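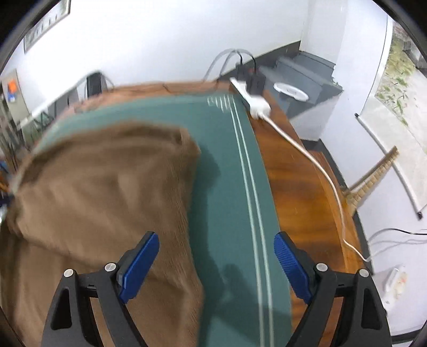
Home Features Workroom Fabric Tools Archive Subscribe

The Dining Table as Cutting Room
By Tegan Maihi
Wednesday, January 31, 2018
115 shares 20 comments

Most home sewing is cut out on a table built for something else. The height is wrong, the surface is slippery, and the finish is easily spoiled. A mat solves two of these problems. The height has to be solved separately, usually with blocks under the legs, and many people never bother.

Shona Ellery has cut curtains and loose covers on the same polished table for most of her working life. She rents a proper bench for large orders and does everything else at home. Her method has few steps, and the first is to wipe the table with a barely damp cloth and then a dry one. Grit trapped under a mat will scratch a gloss finish as surely as sandpaper. The underside of the mat gets the same treatment.

The mat should lie flat without being taped. A mat that has been stored rolled will lift at the ends, and should be left face down overnight under a few books. Heat is a poor shortcut. Many mats will warp if left in direct sun or ironed on, and a warped one cannot be used with a ruler again.

Printed lines are a convenience and should be checked before they are trusted. Murray McAlister, who repairs sewing machines and sells mats secondhand, lays a steel rule against every printed scale that comes through his shop. He rejects any that is out by more than 2 millimeters over its length. The Zasska mats he sees are generally accurate. On older mats the lines may still be parallel while the scale itself has crept, and such a mat will serve for squaring an edge but should not be used for measuring.

Cloth comes next. Fabric that has been dropped on the table in a heap has to be relaxed before it is cut. Ellery picks it up by one selvage, shakes it once, and lets it fall along the length of the mat. Folds are smoothed outward with the flat of the hand. Pulling on the corners distorts the weave, and the distortion comes back out after the first wash, when the seams are already sewn. Brown and other dark cloths need a stronger side light than pale ones, as the grain is hard to read against itself.

Heavy cloth presents a further difficulty. Whatever hangs over the side of the table drags on whatever lies on it. A chair pushed up against the edge will carry the surplus. Dewanti Wibisono, who teaches a cutting class on weeknights, uses a folding Dandari stool for this and moves it along as the cut advances. She allows roughly 5 minutes for laying out a single length and considers anything faster to be careless.

Power is the part most often neglected. An iron, a lamp and a machine all want to be plugged in, and the outlets in a dining room are seldom near the table. A power strip placed on the table is easy to reach, but it should sit at the far end, away from the blade. Leads should run down one side, clear of the mat. A cord crossing the cutting line will sooner or later be cut. Bulky adapters belong in the end socket, where they do not cover a neighbor. The iron should have a wall outlet to itself.

Wooden tops need some care afterward. The mat comes up at the end of the day, and is stored flat, behind a wardrobe or under a bed. Left in place for weeks it can leave a dull patch, and on a strongly colored finish the exposed wood may fade to a different shade from the wood beneath. Ellery waxes hers each July, with the windows open, and keeps it clear until the following morning.

Back to top
Contact | Advertise | Copyright 2018. All rights reserved.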